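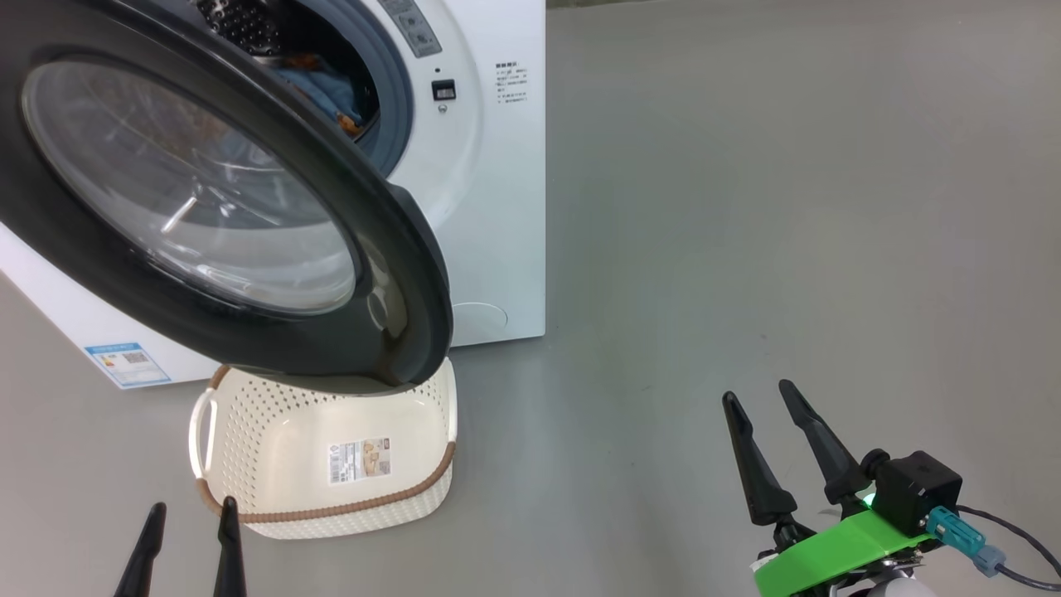 4.2 Der Ort des Korbes während der Entnahme

Die Entnahme der Wäsche wird in der Literatur zur Hausarbeit meistens als ein kurzer Übergang zwischen dem Waschen und dem Trocknen behandelt. In unserem Material nimmt sie mehr Raum ein. In den 17 Haushalten in Bernville und Risville, die an der Untersuchung teilgenommen haben, wurden 194 Entnahmen protokolliert, und bei fast jeder davon musste zuerst eine Frage gelöst werden, die die Befragten selbst selten als Frage empfanden: wohin mit dem Korb. Die Anordnung, die wir im Folgenden als Grundstellung bezeichnen, ist die einfachste. Der Korb steht auf dem Boden vor der Maschine, direkt unter der weit geöffneten Tür, und der untere Rand des Türrings reicht bis nahe an die Oberkante des Korbes. Der Weg von der Öffnung zum Korb ist dadurch kurz, aber die Tür beansprucht denselben Platz, den auch die Arme brauchen. Auf diesen Widerspruch kommen wir in diesem Abschnitt mehrmals zurück.

Von der Grundstellung unterscheiden wir zwei weitere Anordnungen. In der Seitenstellung steht der Korb neben der Maschine, auf jener Seite, auf der sich die Tür nicht befindet. In der erhöhten Stellung steht er auf einem Hocker, auf der Maschine selbst oder auf einem Regalbrett. Die erhöhte Stellung ist für den Rücken vermutlich am günstigsten, wenigstens beim späteren Aufheben des Korbes. Sie verlangt aber, dass jedes Stück zuerst nach unten aus der Trommel und dann wieder nach oben geführt wird. Bei nasser Bettwäsche wurde sie von keiner Person freiwillig gewählt.

Die Wahl der Stellung folgt nach den Aussagen der Befragten vor allem der Gewohnheit. Eine Teilnehmerin aus Risville beschrieb es so: „Der Korb kommt dahin, wo er immer hinkommt. Wenn mein Sohn ihn anders stellt, dann stoße ich mit dem Fuß dagegen.“ Ähnliche Äußerungen finden sich in den Protokollen aus Bernville. Wir haben deshalb darauf verzichtet, nach Gründen für die Stellung direkt zu fragen, und stattdessen um eine Erzählung der letzten Wäsche gebeten. Dieses Vorgehen geht auf einen Vorschlag von Parviz Ghorbani zurück, der die Gespräche im Mai geführt und auch transkribiert hat.

4.3 Tür, Trommel und Menge

Wie die Arbeit vor der Maschine verläuft, hängt zu einem großen Teil von der Menge der Wäsche ab. Bei einer vollen Trommel drängt die Wäsche beim Öffnen nach vorne. Die ersten Stücke können dann fast ohne Griff in die Tiefe entnommen werden, und der Korb füllt sich schnell. Bei einer kleinen Menge liegt alles unten, und die Person muss sich entweder hinknien oder mit gestrecktem Arm über den unteren Rand der Öffnung greifen. Die kleine Menge ist somit nicht automatisch die leichtere Arbeit.
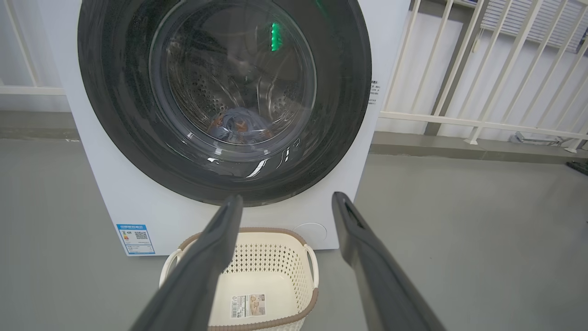
Abb. 1: Frontlader mit Wäschekorb davor. Durch das Türglas ist eine kleine Menge Wäsche unten in der Trommel zu erkennen.

Die in Abb. 1 gezeigte Konstellation ist für unsere Fragestellung besonders geeignet. Die Wäsche bildet ein kleines, zerknittertes Bündel, in dem dunkelblaue und hellere blaue Partien sowie ein bräunlich-oranger Ton zu unterscheiden sind. Ob es sich um ein einziges größeres Stück oder um mehrere kleine handelt, kann man von außen nicht entscheiden. Für die Person vor der Maschine ist das durchaus von Bedeutung. Ein großes Stück lässt sich an einer beliebigen Stelle fassen und in einem Zug herausziehen. Mehrere kleine Stücke hingegen müssen zusammengerafft oder einzeln geholt werden, und was an der hinteren Wand der Trommel klebt, wird leicht übersehen.

Vergessene Stücke waren in den Gesprächen ein häufiges Thema. In 32 Protokollen wird erwähnt, dass nach der Entnahme noch etwas in der Trommel geblieben ist, meistens ein Socken oder ein Waschlappen. Einige Befragte drehen darum die leere Trommel am Ende einmal mit der Hand. Andere fühlen mit den Fingern in der Falte der Gummidichtung nach. Diese beiden Kontrollen wurden in den Haushalten nie erklärt oder unterrichtet, sie werden offenbar durch Zusehen übernommen. Ein Teilnehmer sagte uns, er mache es wie seine Mutter, und erst beim Erzählen sei ihm aufgefallen, dass seine Frau es nicht macht.

Die Farbe der Wäsche spielt bei der Kontrolle eine Rolle, die wir am Anfang unterschätzt haben. Dunkle Stücke sind im hinteren Teil einer schlecht beleuchteten Trommel schwer zu sehen, helle Stücke heben sich vom Stahl auch nicht deutlich ab. Am besten werden farbige und bedruckte Stoffe erkannt. Zwei Familien mit kleinen Kindern berichteten, dass bei der Kinderwäsche kaum etwas zurückbleibt, obwohl die Stücke klein sind.

4.4 Das Ziehen und das Fallenlassen

Für die Bewegung zwischen Öffnung und Korb verwenden wir zwei Begriffe. Beim Ziehen bleibt der Stoff während des ganzen Weges in der Hand und wird in den Korb gelegt. Beim Fallenlassen wird er nur bis vor die Öffnung gebracht und dann losgelassen, sodass er durch sein eigenes Gewicht in den Korb gelangt. Das Fallenlassen setzt die Grundstellung voraus. Steht der Korb ein wenig zu weit rechts oder links, dann landet ein Zipfel auf dem Rand oder auf dem Boden, und die Ersparnis ist verloren.

In der Praxis kommen die beiden Formen selten rein vor. Ein großes Tuch wird zum Beispiel an der Mitte gefasst und herausgezogen, während sein unteres Ende schon über dem Korb hängt und den Rand berührt. Die Hand führt in diesem Fall nur noch den oberen Teil nach.
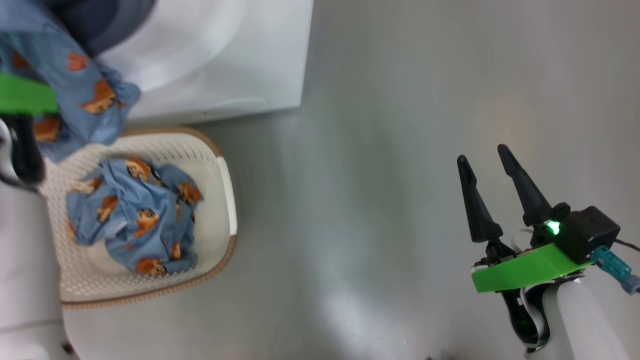
Wir nennen diese Mischform das geführte Fallen. Sie wurde vor allem bei Bezügen, Decken und langen Tüchern beobachtet, und sie ist nach unserer Einschätzung die Form, bei der die Position des Korbes am empfindlichsten ist. Das untere Ende des Stoffes bestimmt nämlich, wohin der Rest folgt. Liegt es innerhalb des Korbes, so legt sich der Stoff in lockeren Schichten darüber. Hängt es über den Rand nach außen, dann zieht es oft weitere Teile mit sich, und die Person muss mit der zweiten Hand korrigieren.

Die zweite Hand verdient eine eigene Bemerkung. In den Erzählungen wird sie kaum erwähnt, in den Beobachtungen ist sie dagegen fast immer beschäftigt. Sie hält die Tür zurück, sie stützt sich am Gehäuse ab, sie zieht den Korb am Griff näher heran. Nur bei sehr kleinen Mengen bleibt sie untätig. Wir haben zunächst versucht, die Tätigkeiten beider Hände getrennt zu kodieren. Der Aufwand war für die Größe unserer Stichprobe aber zu hoch, und die Übereinstimmung zwischen den Kodierenden blieb unbefriedigend. Die getrennte Kodierung wurde daher nur für einen Teil der Entnahmen in Bernville abgeschlossen und wird in dieser Arbeit nicht ausgewertet.

4.5 Eigenschaften des Korbes

Die Körbe in den Haushalten sind verschieden, doch lassen sie sich in wenige Typen ordnen. Am häufigsten ist der rechteckige Kunststoffkorb mit durchbrochenen Wänden und zwei Griffen. Seine Vorteile wurden von den Befragten in fast gleichen Worten genannt: er ist leicht, er kann nass werden, und Luft kommt an die Wäsche. Weidenkörbe werden eher für trockene Wäsche benutzt. Faltbare Modelle wurden in drei Haushalten angeschafft und in zwei davon nach kurzer Zeit wieder ersetzt, einmal mit der Begründung, dass der Boden beim Tragen nachgibt.

Wichtiger als das Material scheint uns die Höhe der Wand zu sein. Ein niedriger Korb passt unter die offene Tür und erlaubt die Grundstellung ohne Einschränkung. Ein hoher Korb stößt an den Türring und muss entweder schräg gestellt oder nach vorne gerückt werden. Dadurch vergrößert sich der Abstand zur Öffnung, und das geführte Fallen wird unsicher. In der Vorstudie Kiani, deren Leitfaden wir in veränderter Form übernommen haben, war die Wandhöhe noch nicht erfasst worden. Ein Vergleich mit den dortigen Ergebnissen ist an diesem Punkt leider nicht möglich.

Auch die Griffe beeinflussen, wie der Korb steht. Befinden sie sich an den Schmalseiten, so wird der Korb meistens mit der Längsseite parallel zur Maschine abgestellt, wie es sich aus dem Tragen vor dem Körper ergibt. Man dreht ihn danach nur noch selten. Eine ältere Teilnehmerin aus Risville, die seit dem Jahr 2000 denselben Korb verwendet, stellte ihn als Einzige quer, mit einem Griff zur Maschine. Sie erklärte, dass sie ihn anschließend mit dem anderen Griff über den Boden ins Bad ziehe und nicht mehr heben müsse. Das Abstellen des Korbes enthält bei ihr also schon den nächsten Arbeitsschritt, und in diesem Sinn ist auch die Stellung zur Tür zu verstehen, die im Abschnitt 4.2 zunächst allein von der Entnahme her beschrieben wurde.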